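Seit Juni backe ich im Brotbackautomaten Kitico von Turkora, meist zweimal pro Woche, immer ungefähr dieselben Brote. Vorher hatte ich einen älteren Automaten, bei dem am Ende die Antriebswelle undicht war. Verglichen wird also mit dem, nicht mit einem Steinofen.

## Aufbau und Bedienung

Das Gerät wird mit Form, Knethaken und Messbecher geliefert. Die Anleitung ist auf Deutsch, allerdings so klein gedruckt, dass ich sie mir abgetippt habe. Bedient wird über vier Tasten und ein Drehrad. Das Rad rastet sauber ein, die Tasten brauchen etwas Druck. Der Startzeitpunkt lässt sich vorwählen, was ich für das Frühstück regelmäßig nutze. Nach dem Einschalten steht immer Programm 1 im Display, auch wenn zuletzt ein anderes lief. Das nervt.

## Teig und Kruste

Weizenteig mit 30 Prozent Roggenanteil knetet die Maschine gut durch. Bei mehr Roggen bleibt Mehl in den Ecken, da muss man nach ein paar Minuten mit dem Teigschaber nachhelfen. Die Kruste wird auf mittlerer Stufe hellbraun und eher weich, auf der dunklen Stufe fest genug für meinen Geschmack.

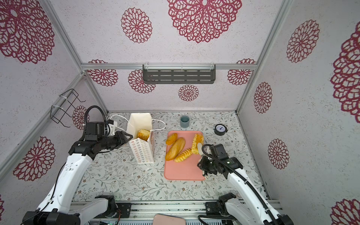 Geschnitten wird bei mir erst, wenn das Brot ganz ausgekühlt ist. Der Haken bleibt beim Stürzen fast immer im Laib stecken und hinterlässt ein Loch, das durch drei oder vier Scheiben geht. Das war beim alten Gerät genauso. Wer den Haken vor dem letzten Gehen herausnimmt, hat nur ein kleines Loch, muss aber den Zeitpunkt abpassen - einen Signalton dafür gibt es nicht.

## Lautstärke

Beim Kneten hört man das Gerät durch eine geschlossene Tür. Ich habe mit dem Handy 54 Dezibel gemessen, aus zwei Metern Abstand. Beim Backen ist es fast still. Auf glatten Flächen wandert es ein wenig, eine dünne Gummimatte hat das behoben.

## Haltbarkeit des Brots

Das Brot trocknet schneller aus als gekauftes. Am zweiten Tag ist es noch gut, danach toaste ich es. In der Papiertüte bleibt die Kruste besser, im Kunststoffbeutel die Krume. Ich nehme Papier und stelle die Tüte mit der Schnittfläche des Brots nach unten ins Regal. 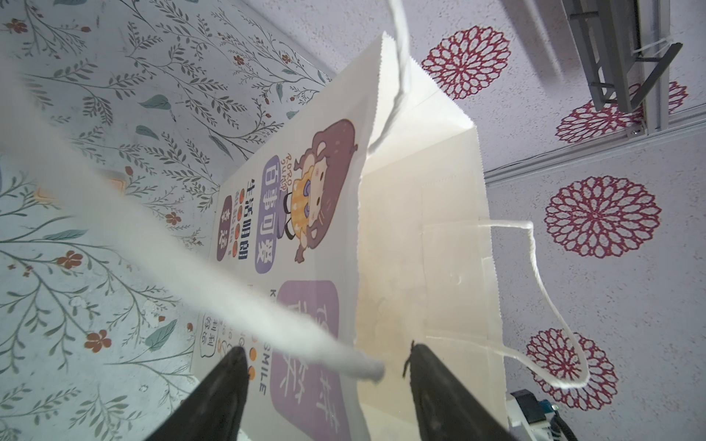

## Fazit

Ich würde das Gerät wieder kaufen, vor allem für Mischbrot. Die Beschichtung der Form hat bisher keine Kratzer. Abzüge gibt es für das Display ohne Beleuchtung und das kurze Netzkabel. Ein zweiter Knethaken ist bestellt, geliefert wurde er noch nicht.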